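The case of the slipping cards

2020-06-08

I have been promising to write up the Jalitz fault for ages, and several of you have asked (thank you, it's lovely to know people read this far down the internet!), so let's get on with it. Short version for anyone skimming: our arm kept dropping cards, we blamed the fingers for weeks, and the fingers were fine. Long version follows, and I enjoyed nearly every minute of it.

Jalitz is what we call our sorting job at Flevberg. The arm picks up small cards one at a time, holds each one up so it can be looked at, then puts it in the right pile. Cards sound easy. They are thin, they bend, they lie dead flat on the table, and if you squeeze one too hard it bows in the middle and pops out sideways like a wet bar of soap. We practise with cards that people in the office have doodled on, because if every card is different you know straight away which one went missing and where it turned up.

Back in December the thing was running beautifully. Then the drops started. A card would be picked up cleanly, carried for a second or two, and let go in mid-air. No warning, no error, nothing in the log. The arm would carry on to the pile, open its empty jaws with great dignity, and go back for the next one. According to the log every single one of those was a success.

That last bit is what really got me interested. A dropped card is a nuisance. A machine that drops a card and reports that it has delivered it is a proper fault, and if it had been holding anything heavier than a card I'd have called it a safety matter on the first day. I did call it one in the end, more on that below.

My first guess was the finger pads. They wear, they pick up dust, and a shiny pad on a shiny card is asking for trouble. So I cleaned them. Then I changed them. Then I changed them for a softer type from Harow that I'd been wanting an excuse to buy – gorgeous things, very grippy, and I'd recommend them to anyone. Drops went away for an afternoon and I went home feeling extremely pleased with myself. Next morning they were back.

My second guess was the squeeze. We turned the force up by 3 per cent, then a bit more, and got bent cards and the same number of drops. Turned it back down. I tried thicker card. I tried picking from the short edge and from the long edge. I filled most of a notebook and I still have it, and it is a record of somebody looking very carefully in the wrong place.
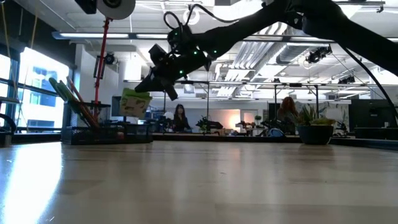 The Jalitz arm with one of the doodle cards in its jaws.

Pirjo Suominen was the one who cracked it, and she did it by being bored. She had pulled up a chair to keep me company during a long run, and instead of watching the gripper, as I had been doing, she watched the joints. After a while she asked whether the arm always turned its wrist the long way round before the left-hand pile. I said no. She said it had just done it. And a moment after that, down came the card.

So we sat there and ran the left-hand pile over and over. Short way round, card stays put. Long way round, card drops – every time, as soon as the wrist got past a certain angle. I can't tell you how happy I was. Weeks of a fault that came and went as it pleased, and suddenly we could make it happen on demand! If you've ever chased one of these you'll know that this is the moment the job is mostly done, even if you still haven't a clue what is wrong.

What was wrong was the lead that feeds the gripper. When we had first set the arm up the lead had plenty of slack in it. Somebody (me) had later tidied it with a tie, quite near the wrist, so that it wouldn't flap about. With the wrist turned the long way the tie took up all the slack and pulled on the plug. The plug didn't come out. It just lifted enough for the power to blink off for up to 12 milliseconds, and then it sat back down again.

You would hope that a blink like that would set off an alarm. What our gripper did was restart itself, very quickly and very politely, and part of its restart is to ease the jaws open a touch to find its zero. Goodbye card. Then it told the main program it was ready, and the main program, which only ever asked "are you ready?" and never "are you still holding something?", was perfectly content.

And the good afternoon with the new pads? We'd been sorting to the right-hand pile only, because I'd wanted a quick test. The wrist never had to go the long way. It was there in my own notes and I had walked straight past it.

The fixing was the quick part. We cut the tie off, gave the lead a generous loop and held it further up the arm, well away from the wrist. I put a proper locking plug on the gripper end. Then we limited how far the wrist is allowed to turn while there is something in the jaws, so that even with a bad lead it can't get to the angle that caused all this.

The change I care about most is in the program. It now checks the gap between the jaws all through the move, and if the gap isn't what it should be for a card, the arm stops where it is and waits for a person. It also treats any restart of the gripper as a fault, full stop. We lost a little speed and I don't mind a bit.

I wrote it up as a safety report too, which got me a couple of funny looks given that the worst injury on offer was a paper cut. But the same gripper and the same bit of program are due to be used on the Ametepe job, and the parts in that one are metal, with corners. I would not want one of those let go over somebody's hand by a machine that is sure everything is going well. The Ametepe people took it very seriously and went off to look at their own leads that same day. They found one tied too tight. Same place, near the wrist!

After the fix we left Jalitz sorting the left-hand pile with the wrist going as far round as it is now allowed, 67 cards without a drop. Then I unplugged the gripper by hand halfway through a move, just to see, and the arm stopped dead and asked for help. I may have cheered.

A few things I'm doing differently, for those of you with arms of your own. I move every joint to both ends of its travel after touching any lead, even if all I've done is shift a tie. I write down which way the wrist went in every test. And I try to spend some of the time watching the parts of the arm that I'm sure are fine, or I ask Pirjo to.

Next time I want to get into how it tells one doodle from another, which has its own share of silly mistakes in it (two of our cats keep being filed as teapots). If you've had a gripper restart on you without saying so, please leave a comment with the details. I'd love to know how many others have had the same thing, and what your log said when it happened.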